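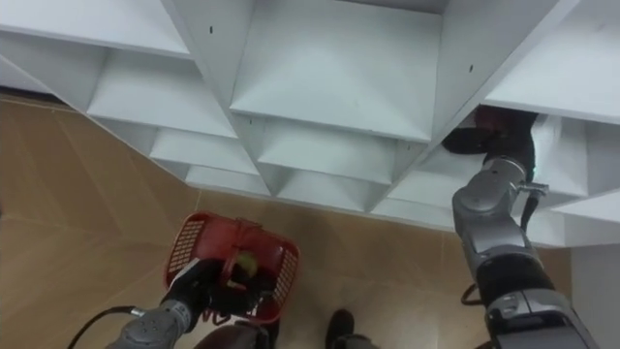

Scrapbookingpapier hält sich jahrelang, wenn es flach liegt, trocken bleibt und kein direktes Sonnenlicht abbekommt. Hochkant in einem Karton biegt es sich durch, und eine gewellte Kante bekommt man auch unter schweren Büchern nur selten wieder glatt. Ein weißes Regal mit offenen Fächern reicht als Möbel völlig aus. Vor dem Einräumen das lichte Innenmaß der Fächer messen: Bogen im Format 12 x 12 Zoll sind 30,5 cm breit, und die Hand muss seitlich noch hineinpassen.

Papier sortieren

Unifarbenes Cardstock kommt nach Farbe in Ablageschalen, Musterpapier nach Kollektion. Wer Musterpapier nach Farbe sortiert, reißt die Serien auseinander und sucht später lange nach dem passenden Gegenstück. Pro Schale nicht mehr als 60 Bogen einlegen, sonst zieht man beim Herausnehmen die unteren mit. Blöcke bleiben im Block, bis man sie braucht.

Reste ab Handflächengröße aufheben, alles darunter nur, wenn man Stanzen benutzt. Ich schneide Reste auf 6 x 6 Zoll oder auf Kartengröße zu und stelle sie in einen alten Karteikasten mit Registerblättern.

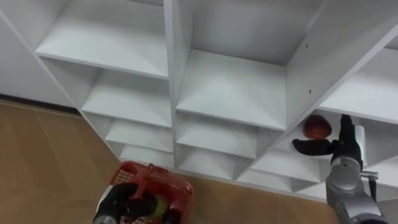 Foto: Stuveck

Stempel

Clear Stamps haften auf Folie und lassen sich samt Folie in durchsichtigen Hüllen abstellen. Einen Abdruck auf weißem Papier dazustecken, dann sieht man das Motiv ohne Auspacken. Nach dem Gebrauch mit lauwarmem Wasser und etwas Spülmittel abwaschen und an der Luft trocknen lassen. Holzstempel liegen mit dem Gummi nach unten auf einem Blatt Papier, nie in zwei Lagen übereinander.

Stempelkissen lagert man waagerecht. Bei Pigmentkissen von Grisov ist der Deckel recht locker, die lege ich zu zweit mit einem Gummiband zusammen.

Kleinteile

Knöpfe, Brads und Halbperlen gehören in Dosen mit Schraubdeckel. Sortierkästen mit losen Trennstegen sind für Perlen ungeeignet – die kleinsten rutschen unter dem Steg durch. Eine Großpackung mit 2.000 Halbperlen besser gleich auf mehrere Dosen verteilen und den Rest verschlossen lassen.
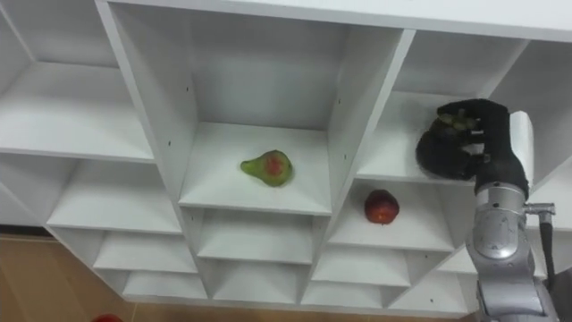 Offene Fächer mit senkrechten Trennwänden und waagerechten Böden

Kleber und Klebeband

Flüssigkleber steht auf dem Kopf in einem Glas, so ist er sofort an der Spitze. Doppelseitiges Band in einer Tüte aufbewahren, an den Seiten der Rolle sammelt sich sonst Staub. Klebepads trocknen in der Heizperiode schneller aus, ab Oktober liegen meine deshalb nicht mehr in dem Schrank neben der Heizung.

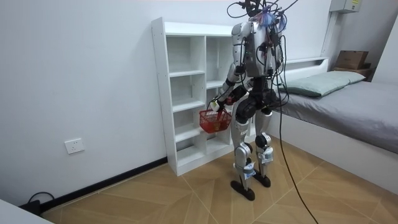
Wie bekommt man Kleberreste von der Schneidematte?
Die Reste mit einem weichen Radiergummi abrollen, danach die Matte mit lauwarmem Wasser und einem Tropfen Spülmittel abwischen. Flach trocknen lassen, heißes Wasser verzieht sie.

Schneidemaschine

Die Klinge wechseln, sobald die Schnittkante faserig wird. Bei dickem Cardstock ist das bei mir nach gut 100 Schnitten so weit, bei dünnem Papier viel später.

Zuletzt geändert: 30. Dezember 2022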